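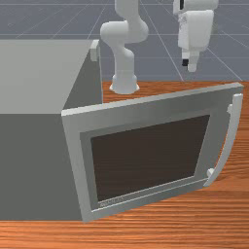

Assays & Reagents

Bench Help > Immunoassays > Sandwich ELISA > Standard curves

Reading time: 2 min

Standard curve flattens at the low end after changing antibody lots

Bijan Ahmadpour
I run a sandwich ELISA for a cytokine in mouse serum using the Indach matched pair. In October we opened a new lot of the detection antibody and kept everything else the same. The top of the curve looks normal, but the three lowest standards now read almost the same as the blank wells. My blanks went up too. I coat overnight in PBS, block for an hour, and use 200 µL per well for washes. Detection antibody is at the dilution we settled on for the old lot. Is this a bad lot, or should I be changing something?

Ruben Mertens
Higher blanks with a normal top end usually means the detection antibody is too concentrated. The biotin labeling can differ from lot to lot, so the old dilution doesn't carry over. Run a small titration: your current dilution, then two-fold steps down for 4 points, each with the blank and the lowest three standards. Pick the one with the best signal over blank, even if the top standard drops a bit.

Also include wells with no capture antibody. If those are high as well, the detection antibody is sticking to the plate or the block, and diluting it will only get you part of the way. Check the streptavidin-HRP in the same run by leaving out the detection antibody in a couple of wells.

If you still have any of the old lot, put it on the same plate. Comparing against last month's plate won't tell you much.

isside_lab
try a new plate. we had this and it was the plates

tanasarn647
Wash more. I do 5 washes after detection and leave the buffer in for 30 seconds each time. 200 µL is low if your wells hold more, go up to 300.

Comments

hunus_k: Same problem with a different pair. Halving the detection antibody fixed it for us.

Bijan Ahmadpour: No capture wells were fine. I'm two steps down on the dilution now and can see the second lowest standard again. Still working on the lowest.

pipette_left: What block are you using?

Bijan Ahmadpour: 1% BSA in PBS.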